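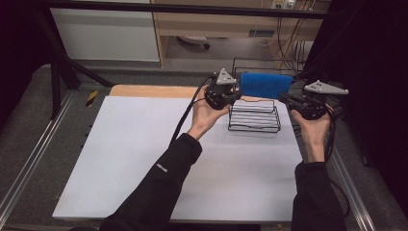

Sponge and Wire Rack: Frequently Asked Questions

Last updated August 11, 2025

Which sponge should I use with a small wire rack?
A plain foam block with rounded edges is a good choice. It can stand upright by itself, so you don't need to push it between the wires. Please measure your sponge before you order, as the colours in our shop do not always come in the same size.

Can I lean the sponge on the rack?
Yes, but leave a small space if you can. Air must reach both sides of the foam. When the sponge lies flat on the table it stays wet underneath and begins to smell.

Is the black finish safe on a white tabletop?
The Dorkotier racks are coated, and the coating does not leave a colour. If the coating is scratched, the wire can rust and make a brown mark. Check the ends of the wires every few months.

How do I clean between the wires?
Use warm water, a little dish soap and an old toothbrush. Brush along the wires first and afterwards across. Dry the rack with a cloth. Please do not use steel wool.

How much weight can the rack hold?
The small model holds up to 700 grams, which is enough for a sponge, a brush and a bar of soap. For plates, please look at the Ekero model. It weighs 574 grams by itself and is more stable.

Can I put two racks one behind the other?
Yes, many customers do it. Put the lower one in front, then you can reach both without moving anything.

When should I replace the sponge?
When it loses small pieces, or when the smell remains after washing. In our home this is every two or three weeks.

Do you still sell the grey Zanon rack?
No, the last ones were sold in July. The black one has the same measurements.

Can I return a rack I have already used?
We accept it within 30 days if the coating is not damaged. Sponges can be returned only in their closed package.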